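Kids' Corner > Body and Health > First Aid

Print this page | E-mail this page

Why does a stretchy bandage stick to itself?

By Willy Verschueren

20/05/2021

Have you ever twisted your ankle when you played outside? Maybe a grown-up put a soft, colored bandage around it. Did you notice that this bandage had no glue and no pins, and still it stayed in its place? In this page we learn how this is possible.

People have used bandages for a very long time. The old Egyptians made them from linen, a cloth that comes from a plant. Linen is strong, but it does not stretch much. When you bend your knee, a linen bandage wants to slide down to your foot. You must tie a knot in it, and a knot can press on your skin.

Later, people learned to put elastic threads in the cloth. An elastic thread is like a very thin rubber band. You pull it and it becomes long, you let it go and it becomes short again. With such threads a bandage can move together with your knee or your elbow.
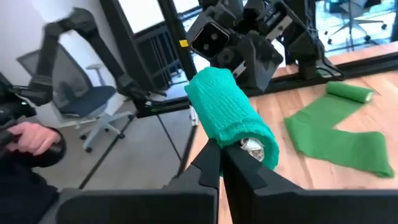

A roll of turquoise elastic wrap. This kind holds on to itself.

The bandage that sticks to itself is called a cohesive bandage. "Cohesive" is a difficult word. It means that something likes to hold on to its own kind. The cloth has a thin layer of a special material, often a sort of rubber. When two layers of the bandage touch each other and you press them, they hold together. But your skin and your hair do not have this layer on them, so the bandage does not grab them. That is why it does not hurt when you take it off!

Animal doctors like this bandage too. A horse or a dog has a lot of hair, and with normal sticky tape it would be very unpleasant for the animal.

Try it with paper and a sock

Cut a strip of paper 30 centimeters long and wrap it around your wrist. Now bend your hand up and down 4 times. What happens with the paper? Then pull the top part of an old sock over your wrist and do the same. Which one stays better?

Be careful

A bandage must never be too tight, because the blood has to travel to your fingers and toes. If they feel cold, or look blue, or tickle in a strange way, tell a grown-up immediately. Do not wrap a bandage around your neck or your face, also not for a game.

Words to remember

Elastic: can stretch and go back.
Cohesive: holds on to itself.
Linen: cloth made from the flax plant.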